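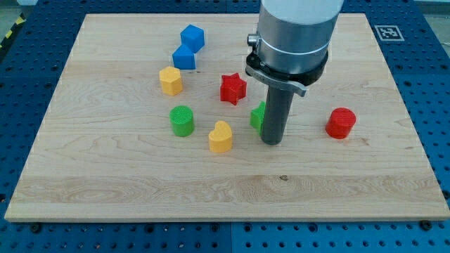
Look at the grain on this big wooden board, with its wavy lines and swirls.

Why does wood have stripes?

If you have ever sat at a table waiting for your tea, you may have followed the lines in the wood with your finger and wondered who drew them. Well, the tree did, and it took a very long time over it!

A tree grows taller at the tips of its branches, but it also grows fatter, a little bit every year. Just under the bark there is a thin living layer called the cambium (say it "KAM-bee-um"). All through spring and summer the cambium is busy making new wood, and it wraps that wood round the old wood like an extra jumper.

In spring, when there is usually plenty of rain, the tree grows quickly. Later in the summer it slows down, and the wood it makes then is tighter and often darker. By October many trees in cool countries have nearly stopped for the winter. One quick part and one slow part make one ring, and in places with cold winters that usually means one year.

So how do round rings turn into long wavy stripes? Think of a leek. Chop it straight across and you see circles. Slice it from top to bottom and you see long lines instead, though it is still the same leek. A log is just like that. When the saw goes along the trunk it cuts through the rings sideways, and because no tree is perfectly straight, the lines bend and wander about. If the saw only just skims a ring you can get an oval, or a shape like a flame.

Swirls often turn up near a knot, where a branch once grew out of the trunk. The new wood had to flow round the branch, rather like a stream going round a stone.

Try it yourself: put a sheet of thin paper over a bare wooden chopping board and rub gently with the side of a crayon. Old, well-scrubbed boards work best, as the softer parts wear away first and leave tiny ridges.

Last updated: October

Comments

Eluned Bowen: We did the leek with my class of 14 and the room smelt of soup all afternoon. They loved it.

Ekow Agbenyega: My daughter is 6 and wants to know if roots have rings too?

Gearóid Fahy: Ekow, they do, but they can be harder to read than the ones in the trunk.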